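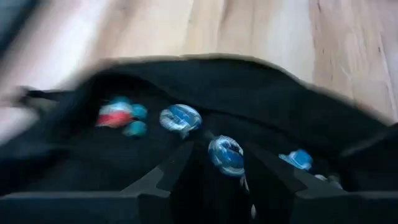 Begehung Allergenmanagement, Betriebsküche Clultgate, 27/08/2025. Geprüft wurden Lager, Vorbereitung und Ausgabe auf Trennung und Kennzeichnung der 14 deklarationspflichtigen Allergene, Schwerpunkt Senf und Sellerie. Prüfer: Guangming Peng, für die Küche anwesend: Guangming Hao. Private Sachen gehören in den Spind. Das gilt auch für eine schwarze Stofftasche, die offen auf dem hellen Holzboden steht – mitgebrachtes Essen ist der häufigste Weg, auf dem nicht erfasste Zutaten in den Betrieb kommen.

1. Wareneingang
Spezifikationen liegen vor: ja
Lieferscheine mit Artikelliste abgeglichen: teilweise
Kommentar: Bei der Gemüsebrühe von Fenudeck (Artikel 2609) ist noch die alte Rezeptur abgeheftet. Die neue enthält Selleriesaat. Blatt austauschen, altes vernichten.

2. Trockenlager
Allergenhaltige Ware unten gelagert: ja
Gebinde geschlossen und beschriftet: nein
Kommentar: 3 Eimer Senfkörner ohne Öffnungsdatum. Einer stand über dem Reismehl, wurde während der Begehung umgestellt.

3. Vorbereitung
Eigene Bretter und Messer für Sonderkost: ja
Schöpfkellen getrennt: ja
Reinigung zwischen den Chargen dokumentiert: teilweise
Kommentar: Im Reinigungsplan fehlen die Einträge für zwei Spätschichten. Herr Hao klärt das mit der Schichtleitung.

4. Dressings und Soßen
Rezepturkarten am Arbeitsplatz: ja
Senf in allen Vinaigretten ausgewiesen: nein
Kommentar: Die Hausvinaigrette (Rezept 264) wird seit April mit Senfmehl gebunden, auf der Karte steht es, auf dem Aushang nicht. Aushang noch am selben Tag korrigiert.

5. Ausgabe
Kennzeichnung lesbar und vollständig: ja, nach Korrektur unter Punkt 4
Auskunft durch das Personal: ja
Kommentar: Zwei Mitarbeitende nach Sellerie in der Tagessuppe gefragt, beide haben im Ordner nachgesehen. So ist es vorgesehen.

6. Schulung
Nachweise aktuell: teilweise
Kommentar: Für die Aushilfen vom Standort Bitham liegen keine Nachweise vor. Bis dahin kein Einsatz bei der Sonderkost.

Offen: Punkte 1, 2, 3 und 6. Rückmeldung schriftlich an Herrn Peng.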